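Astuces d'atelier : bien vivre avec un bras robotisé au poste d'emballage

Chez Warkholm, on emballe de la petite vaisselle et du linge de table, et depuis janvier je partage mon poste avec un bras robotisé. Je râlais pas mal au début (mes collègues confirmeront !), et puis j'ai pris le coup de main. Comme on me demande souvent comment je m'organise, je note tout ici en vrac.

Première chose : les cartons. Avant, je prenais ce qui venait, même les vieux cartons un peu mous, et je rattrapais avec du ruban. Avec une pince, c'est fini. Je marque tous les plis à la main la veille, bien à fond, et je range les cartons debout par paquets de 20. Un rabat qui revient tout seul, c'est le bras qui s'arrête et moi qui me lève.
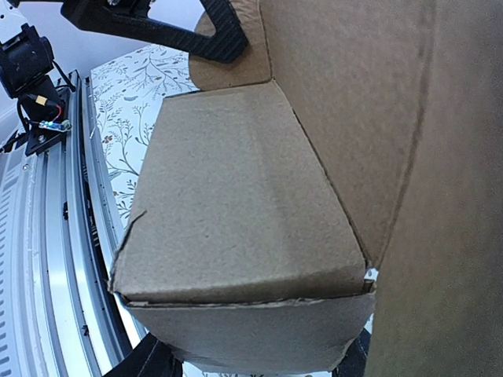
Siriwan

Les doigts de la pince appuient sur le carton, alors regardez toujours les pliures. Une petite déchirure le long d'un bord, une couture qui s'effiloche, et je mets le carton de côté pour les envois légers que je fais moi-même. Ça vaut aussi pour les cartons de récupération, que je garde volontiers pour la maison – parfaits pour ranger les décorations ou les bocaux vides.

Côté table, une nappe à motifs fait très bien l'affaire chez nous. Je la tends bien et je la secoue à chaque pause, car la poussière de carton se met partout. Un coup de pinceau sec dans les rainures des profilés en alu, machine à l'arrêt évidemment, et c'est propre en 3 minutes.

Et le travail dans tout ça ? Je porte moins, mon épaule me remercie. Par contre je surveille plus, et le soir c'est plutôt la tête qui fatigue. On a demandé à changer de poste toutes les 2 heures et je vous conseille d'en faire autant, surtout les premières semaines. Ce qui me manque, c'est de papoter en pliant les cartons à plusieurs, alors on a gardé le pliage de la veille en équipe, avec le café.

Pour le ruban, je reste fidèle au papier gommé. Humidifiez-le à l'éponge, pas trop, et lissez du milieu vers les bords.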